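In defence of the top shelf
by Hoi-yan Yuen

My mother kept her fridge the way other people keep a garden, and I've spent most of my adult life failing to live up to it. She believed everything had a proper place and that the best place of all, the one at eye level, belonged to whatever needed eating next. I used to roll my eyes at this. Now I'm the one giving the lecture, usually to my neighbour Miklós Antal, who stores his mustard behind his milk and then buys more mustard.

We've come to treat the fridge as a cupboard that happens to be cold. We fill it on Saturday, close the door and hope. I threw out $300 worth of food last January (I kept the dockets, to my shame), and nearly all of it had been pushed to the back of somewhere low and dark, where I'd have had to kneel to find it.

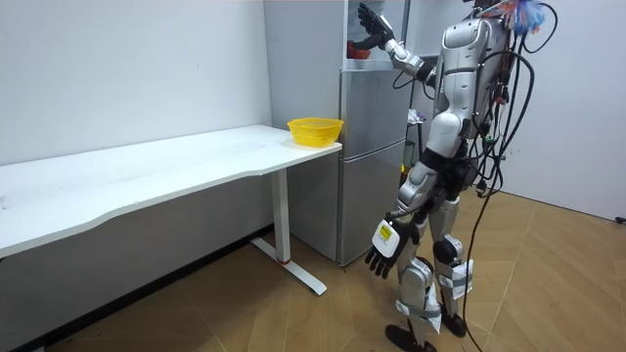

The top compartment, with one small thing on a white shelf.

I'd argue for leaving the top shelf close to bare. Put the leftover half of something up there, or the plum that's on the turn, and you'll see it whenever you come looking for the butter. It does feel wasteful at first, all that good cold space with hardly anything in it, and my favourite neighbour has told me so at length. But he's tried it for 2 weeks now, and on Tuesday he brought me over a very nice soup.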